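Student robot club in Istville works on the towel task
2025-04-30

The robot club at the Damgaard school in Istville is busy with its project for the regional student competition in June. The club has six members this year, and they have chosen the household class, where the robot must handle ordinary things from the home. The project is called Purnance, a name the students made up themselves at the first meeting.

The task they work on now is cloth. In the rules, a team gets a towel placed on a desk, and the robot has to pick it up, carry it to another place and put it down inside the time limit. The team has 135 seconds for each try. 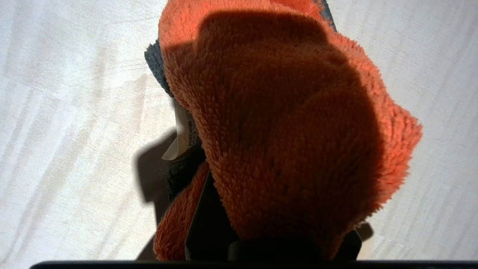 Cloth is difficult for a robot, says Tove Thygesen, who teaches technology at the school and leads the club. A box has the same shape every time, but a towel is different from one try to the next.

"The students began with blocks in the autumn and it went quite fast," she says. "Then we changed to cloth and we had to begin again from almost nothing. I think they learned more from the cloth."

The club meets two afternoons a week after the last lesson. The students share the work between them, so that one pair writes the program and another pair looks after the cables and the joints. The last pair keeps the log book, where every try gets its own line with a short comment. The log book now has about 37 pages, and the judges in the competition will read it before they see the robot.

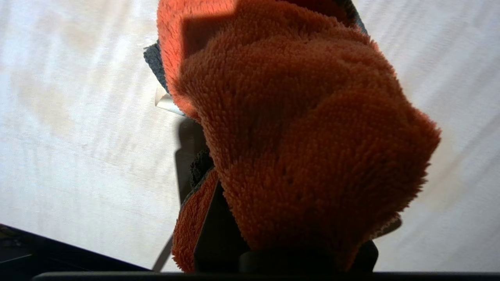
The choice of towel was discussed for a long time in the club. The rules say only that it must be a normal household towel, and the students tested several types before they decided. They ended with microfiber. The orange towel has a long, shaggy pile and a dark gray border, and when it is bunched up in the gripper the border shows in several places between the folds. The students want the program to find the border first and use it as a guide - this part is not finished yet.

The company Birnen has given the club a small sum for spare parts and will also pay for the bus to the competition. The school pays the entry fee.

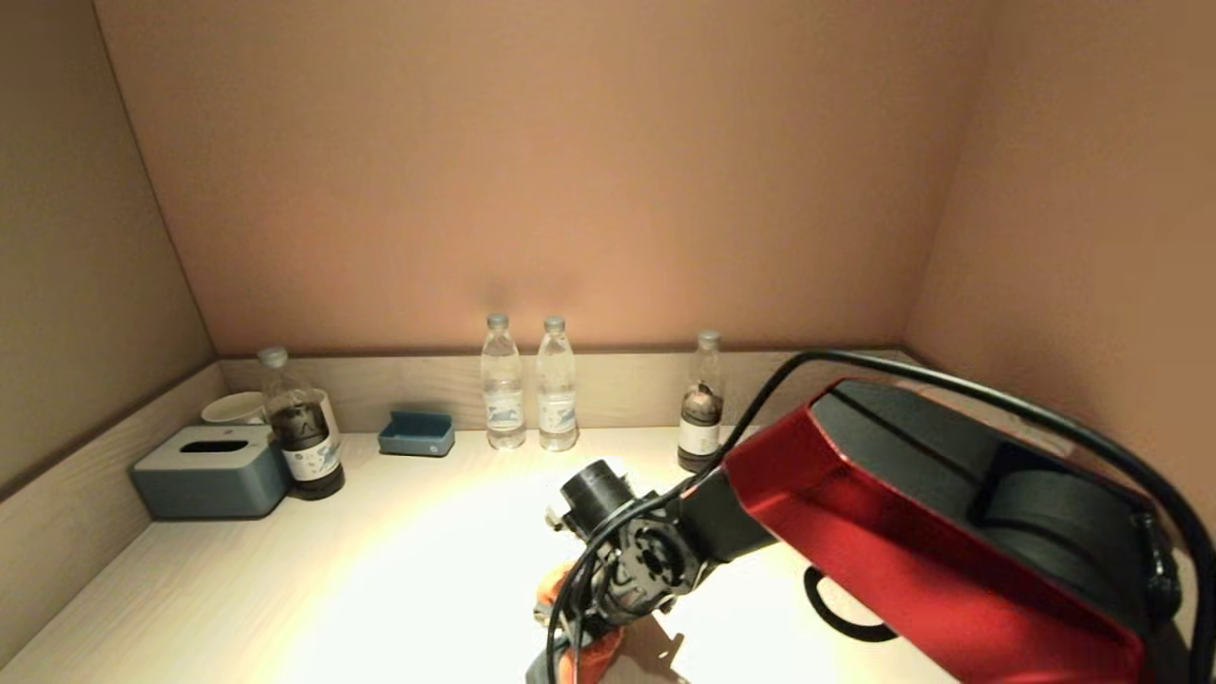
Before June the club must also hand in a short written report and make a poster. Parents and other students are welcome to visit the club on the last afternoon before the competition, when the team will go through the whole program as the judges will see it. New members can sign up after the summer vacation. It is not necessary to know programming, but students must be in grade seven or higher. Questions can be sent to Tove Thygesen through the school office.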